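Refurb shop wants 48 dollars to "recable and reseat" an old tower -- fair?

kekau_dan
Quick sanity check please. I have an old Dell office tower, lid off, everything works as far as I know except it won't boot. A shop near me called Olatunji quoted 48 dollars for what they call a recable and reseat. Processor out, memory out, drive out, everything back in, cables tidied. That sounds to me like paying somebody to unplug things and plug them back in. Am I being cheap or are they having me on?

grumblebox
They're having you on. Reseating memory takes two minutes and you need no tools for it. And "cables tidied" does nothing for a machine that won't boot. I have never seen a PC fixed by neatness.

Josunel
Depends what's in the 48. If they're cleaning off the old paste and putting on new, testing the memory one stick at a time and checking the drive, I'd call that fair. If it's the two minute job, no.

I'd want to know what "won't boot" means before anybody spends a dime. Fans spin? Beeps? Blinking light on the front?

kekau_dan
Fans spin, nothing on the screen, no beeps that I can hear. It did this once before in May and then came back by itself.

grumblebox
No beeps and no picture, I'd pull the memory and try one stick. Leave the processor alone. People love yanking the processor as step one and it's the part you're most likely to wreck.

Aldana Quiroga
I do these on my bench and I half agree with grumblebox. Leave the processor for last. I don't agree that the cables don't matter.

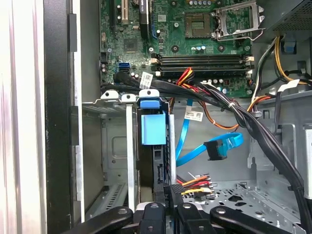
Office towers get stuffed with cable at the factory and every person who opens one after that stuffs it a little worse. My routine is to move the wiring before I touch a single stick, and I won't be talked out of it. With a thick black bundle running just under the memory slots like that one, you can't get your thumbs on the lower clips properly, so people push from one end and the stick goes in crooked. Then they swear it's seated. I've had machines come in "dead" twice over for exactly that.

tworivers
Okay but a crooked stick is a memory problem, so grumblebox is still right. The cable didn't break anything.

Aldana Quiroga
The cable is why the stick was crooked. Call it what you like.

grumblebox
I'd call it somebody being in a hurry. Also, dan, if you do go as far as opening that socket, do not touch the gold part. Don't brush it, don't blow on it, don't "just wipe it". I'd say it 2000 times if I thought people would listen.

Cuta
Skeptical of this whole thread tbh. Why is everyone assuming memory? Could be the power supply, could be the board. Fans spinning tells you very little. Half the advice on this forum is "reseat it" and the other half is people coming back a week later with the same fault.

Josunel
Because it's free to try and a power supply isn't. Nobody said it was a sure thing.

kekau_dan
Fair points all round. What about the drive? The shop says it has to come out too. I don't want to lose what's on it.

Aldana Quiroga
With no picture at all the drive is a long way down my list. But if you're sending the case to a shop you don't know, take the drive out first and keep it at home. On a lot of these the drive sits in a blue plastic caddy and the caddy does the work for you. Unplug the two cables, squeeze, lift. Lay the tower flat on its side so you're lifting straight up.

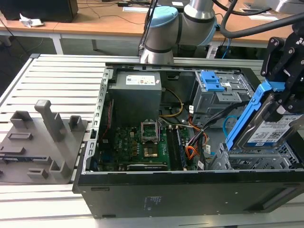 Don't drag it out by the cables and don't set it down on its circuit board. Write down which port the data cable came from, or put a bit of tape on it. Then tell the shop there's no drive in there and see if the price moves -- I doubt it will.

Cuta
It won't. The quote was made up before he walked in.

tworivers
Mine charged me for "drive inspection" on a machine with no drive in it. Ticket number 2172, I still have it.

grumblebox
See.

kekau_dan
OK. Drive out tonight, then one stick at a time with the cables held out of the way, and I'm not going near the processor. If that does nothing I'll call Olatunji and ask what the 48 covers, line by line.

Josunel
Pull the wall plug first and hold the power button in for a few seconds. And try each stick in the same slot, or you won't know if it's the stick or the slot.

Cuta
Post back either way. Most people don't.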